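Koech Table Arm – Set-up and Use Guide
Section 7: When the arm drops an object or stops with a fault

7.1 Before you begin

Read this section completely before you touch the arm after a fault. Most faults in the dish rack task are small, but the arm may still hold an object and may still have power in the joints. If you act too quickly, the object can fall or your fingers can be caught between the gripper and the rack.

CAUTION: Do not reach into the rack while the status light is amber. Amber means the arm is waiting, and it can move again without a sound signal.

You will need the stop button within reach of your hand, the laptop with the Drirnska control program open, and a dry cloth.

7.2 Check the working place

Many faults come from the layout of the table and have no connection with the arm itself. Start with the layout.

1. Press the stop button. Wait until the status light is red.
2. Check that the drying rack is on the left and the crate is on the right, with the base of the arm behind them.
3. Check that the cables behind the arm lie free. A cable must not pass under the rack or under the crate.
4. Lay the towel in the crate again if it has moved. A small fold is allowed. A thick fold below the cup is not allowed.
5. Leave a free space of 80 mm between the utensil holder and the nearest part of the arm in its rest position. 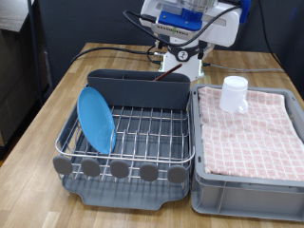
Bindu Hegde asks whether step 5 is still necessary when the holder is not used in the task. Yes, it is necessary. The arm calculates its return path with the rest position as the last point, and it doesn't know if the holder is used or not. Please keep the distance in all cases.

7.3 Fault 4: Contact not expected

This fault appears when the gripper meets resistance at a place where the program expects free air. The arm stops and holds its position. The usual cause is something tall and thin, like a chopstick or the handle of a spoon, which stands out of the utensil holder at an angle. Thin objects are difficult for the wrist camera, especially when the arm moves fast and the picture is blurred.

1. Keep the stop button pressed.
2. Open the Faults page and look at the last wrist picture before the stop.
3. Look for any long object which crosses the picture close to the gripper.
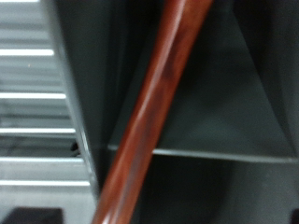

4. If you find such an object, take it out of the holder by hand, or put it in again so that it leans away from the arm.
5. Set the travel speed to 200 mm per second for the next run.
6. Release the stop button and choose "Return to rest". Do not choose "Continue". The program will go on from the point of contact and can push the object a second time.

Note: If the fault comes again at the same place with nothing in the way, the force limit may be too low. Write to the Weltden service desk and include the fault file.

7.4 Fault 6: Plate not released, or released too early

A plate must go down between the wires of the rack before the fingers open. If the fingers open too early, the plate can lean against the rack at a wrong angle or roll forward on to the table. If they open too late, the arm can lift the plate and the rack together.

CAUTION: Never hold the plate to help the arm. Use only plastic plates until the release height is set correctly.

1. Choose "Step mode", so that the arm makes one movement at a time.
2. Let the arm bring the plate over the rack.
3. Lower the plate in small steps until its edge is between two wires.
4. Press "Save release height".
5. Repeat the movement in normal mode and keep your hand at the stop button.

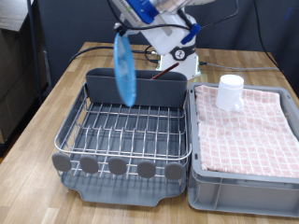
Figure 7-3. Plate held on edge at the drying rack.

If the plate swings in the fingers, clean the finger pads with the dry cloth and do the steps again. Do not increase the grip force as the first solution. A thin plate can bend and then jump out.

7.5 Fault 9: Cup lost or fallen

The program reports this fault when the fingers close more than they should for a cup. The cup can be lying on the towel, or it can be outside the crate.

1. Press the stop button and find the cup.
2. Use the wrist camera view to check how the cup lies, and note the position of the handle.
3. Take the cup out by hand. The arm is not able to pick up a cup which lies on its side.
4. Make the towel flat at this place and put the cup back upright.
5. Write the event in the fault log with the code 589, so that it is counted as a drop and not as a bad grip. 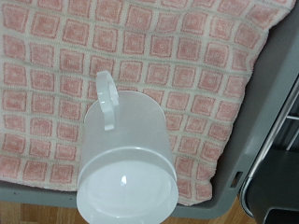
One reader in Brivville wrote that the code was refused by the program after the May update. In this case close the Faults page, open it again and enter the code before you release the stop button. After the release the log is locked for that run.

7.6 Return to normal work

Make one complete run in step mode after every fault, also when the cause was clear. If the same fault appears in this run, switch off the arm at the main switch, leave the stop button pressed and contact the service desk. Have the serial number ready. You will find it on the first page of the Drirnska program, under "Device".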